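Keegan Sheehan
2018-07-28

ok so. comic news. long thread, typing this on the bus, sorry in advance

Pinell is getting printed. As a book. With a spine

if you're new here, Pinell is the thing I've been drawing at the kitchen table and posting two pages at a time. Small river town, one bad winter, a girl who keeps the ferry log after her uncle quits talking. That's it that's the plot

Kovside Press is doing it. Tiny outfit, four books a year. they do mostly poetry and one very good comic about bees that I have pushed on everyone I know

first print run is 1,000 copies. I said that number out loud in the car by myself

it's coming out in March. I know that feels far. it's not far. there's a whole chapter that's still pencils

how it happened, for those asking: I had a table at the Zevumness zine fair last year. sold almost nothing. A woman bought the ferry minicomic, read it standing up right there, put it back in her bag and left without a word

figured she hated it

five weeks later, email. she edits for Kovside. wanted to know if there was more. There was SO much more, there was a shoebox

the page count. ok. I had 596 pages of Pinell when we started talking. That includes dead ends, three versions of the flood, and a dog subplot that went nowhere

the book will be a lot shorter than that. She was very kind about the dog

(the dog is in one panel now. Back of the church. look for him)

things that are changing from the web version:

lettering, all of it. my handwriting from the first year is awful and my mom has said so

the church supper is a full chapter now insted of four pages. a lot of you wrote me about that supper. more pie, more arguing over who gets the hall keys

the ending. not telling

things that are staying: the gray wash. I was asked if I wanted color and I thought about it for one whole weekend and no. The river is gray. the coats are gray. my grandmother's town was gray until May and then it was mud

people keep asking if it's a church book. I don't know? everybody in it goes to church. Some of them believe it and some go for the singing and the ferry girl goes because it's warm in there. I grew up with that and I didn't want to make fun of it or sell it to anyone

my aunt has read the whole thing and her only note was that nobody in our family would ever put raisins in that. Fixed. page 41

cover is by Sangkhawat, who does those big cut paper posters some of you have seen at shows. I am bad at covers. all my covers are a person looking left

I've seen two roughs. one has the ferry rope going all the way around onto the back. I want that one so much I haven't answered the email yet in case I sound weird

what happens to the web version: stays up through the end of the year, then the first two chapters stay free and the rest comes down. That was a real conversation and Kovside was fair about it. if you want to reread the flood (any of the floods) do it before then

preorders aren't open. I'll post when they are. please don't email the press, it's two people and one of them is part time

yes I'll sign stuff. yes I'll be back at Zevumness with a table, this time with something to put on it besides stickers

library people: there will be a way for you to order it, I just don't know what it is. Someone from a branch up north asked about a school visit and I said yes before I finished reading the message. I've never talked to a classroom. do they let you sit down

mailing list hit 1,322 this morning, which is more people than live in the town I based this on. thank you. seriously. a bunch of you were here when it was me and my cousin and a guy who only wanted to talk about boats

boat guy, if you're reading, you were right about the winch. I redrew it

drawing schedule from here: chapter six inks, then the supper, then all the lettering, then I lie on the floor. posts will be slow. if I go quiet I'm fine, I'm doing word balloons

oh and someone asked what pen. it's a cheap brush pen and then diluted ink from a jam jar. the jar matters more than the pen. don't ask me why, I broke the old one in spring and lost a week

my stop. more tonight maybe, I want to post the old ferry sketches next to the new ones so you can see how bad the hands were

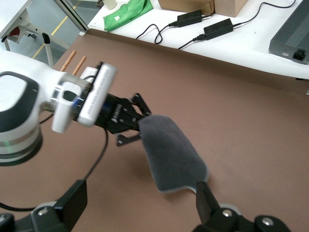

ok home. sketches are in a box under another box so that's gonna be tomorow. also I answered the cover email. I said rope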